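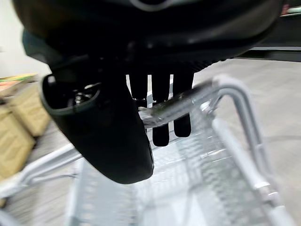 Growing bitter melon in a short season

tallgrass11
First year trying these. I'm in Javow, last frost is late and fall comes early. Started 13 seeds on a heat mat and only 2 came up. Is it the seed or me?

pnasrallah
Did you nick the shells? They're hard. I clip the edge with nail clippers, soak overnight in warm water, then wrap them in a damp paper towel until I see a root. Most of mine sprout that way.

Drarnelus
I never nick them and I do fine. Clipping too deep rots the seed. Keep the soil at 85 and wait. People give up too soon.

tallgrass11
How long is too soon? It's been 11 days.

Drarnelus
Leave them another week at least.

mudroom_kay
Which kind did you plant? The long pale ones and the short dark ones don't behave the same for me. The dark ones are a lot more bitter too. When I say pale I mean the color of the ones in the left bin:
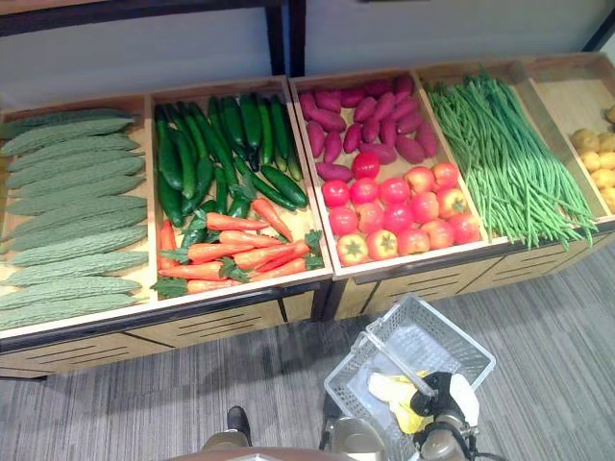 Bitter melons at far left, cucumbers and carrots in the next bin

tallgrass11
Packet just says "bitter gourd." Bought it from Allance in December, so it should be fresh.

pnasrallah
Fresh to you. Check the packed-for year on the back. Also don't put them out until nights stay above 55. Mine sulked for a month last year after one cold week.

Drarnelus
Agree on the nights. Still disagree on the clippers.

mudroom_kay
Put the trellis up before you transplant. They don't like having their roots bothered later. And pick while they're still green and firm. Once they turn yellow they go soft and split.

tallgrass11
Packed for 2022. I'll clip half of the new batch and leave the other half alone, and post which ones come up.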